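The table after the crayfish

Eating shellfish at home is easy enough to plan for. The cleaning up gets less thought, and it is the part that decides whether you do it again.

Reynaldo Barredo has run crayfish nights for most of his adult life, first in a share house and now out of a small kitchen supply shop called Ambrosio, where he teaches a class on Wednesday evenings. The class is meant to be about boiling and seasoning. He says the last 30 minutes, on clearing the table, get more questions than everything before it.

"People have watched a dozen videos on how to pull the tail," he says. "Then they go home and the dining room smells for three days."

His method starts before anything is cooked. He covers the table with a mat, a dark one if he can get it, because the spices in a boil will colour a pale surface and bare timber is worse. Newspaper is traditional and he has nothing against it, but it tears once it is damp, and you end up picking wet print off the table. A mat can be carried to the laundry sink in one go.

He sets out more bowls than seem necessary. There is one for the food, one for shells and one for whatever people want to dip into. The shell bowl is the one guests ignore. They begin with good intentions and then the heap forms wherever their elbows happen to be. Barredo has stopped correcting them. He lets the shells fall on the mat and deals with it at the end.

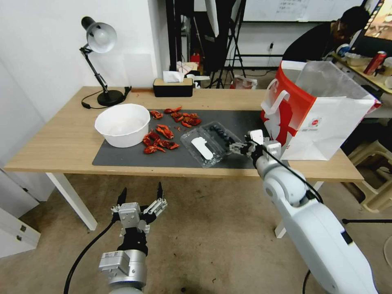
Shells on the mat, with a white bowl to one side and blueberries in a clear clamshell container.

The order of clearing matters to him. Anything still edible goes first. Fruit is his usual way to finish the meal - blueberries in summer, mandarins when it's cold - and it should be lidded and moved before anyone starts pushing shells around. A claw fragment in the berries is unpleasant to find the next morning, and the smaller pieces are sharp.

Next come the bowls. He wipes each one with a tissue before it goes to the sink, which keeps most of the oil out of the drain. Dishwashing liquid handles the rest. White plastic bowls will hold a pink tinge from chilli oil if they are left overnight, and he has a shelf of them at the shop to prove it. A paste of bicarb soda takes out some of the colour. Leaving them in direct sun for an afternoon takes out more.

Then the shells. The fast way is to lift the mat by its corners and tip the lot into a bag, but that only works with a soft mat and two people. With a stiff one he uses the edge of a plastic scraper, a Fistora he bought for dough, and pushes everything toward a single corner. The far side of the table gets done first, so nothing is dragged over an area already cleared. He avoids using his hands. The spines on the claws go through thin gloves, and the cuts sting if there is chilli about.

What the shells go into is a matter of some debate in his classes. Paper shopping bags stand up by themselves and have handles, and most homes have a few folded in a cupboard. They are fine for dry rubbish such as serviettes and empty packaging. They are no good for shells, which weep, and the bottom will let go somewhere between the kitchen and the bin. Barredo double-bags the shells in plastic, ties them off and puts them in the freezer until collection morning. In December, when a closed bin can turn in a few hours, he considers this compulsory.

Some of his students keep the shells for stock. He approves, with the warning that they need to be rinsed and frozen the same night. Others dig them into the garden. One couple from Riltotley bury theirs under the tomatoes, deep enough that the dog has lost interest.

The table itself comes last. Once the mat is off, he goes over the wood with warm water and a little vinegar, then dries it with a tea towel. He pays attention to things that lived on the table through the meal, such as the tissue box and the base of a lamp, since everyone handles them with greasy fingers and they are rarely wiped. Cords too. He moves these off beforehand when he remembers.

For smell, he opens a window and simmers lemon peel in a small pot. He has tried sprays and doesn't rate them.

The class at Ambrosio takes bookings at the counter. Bring an apron and a container with a lid.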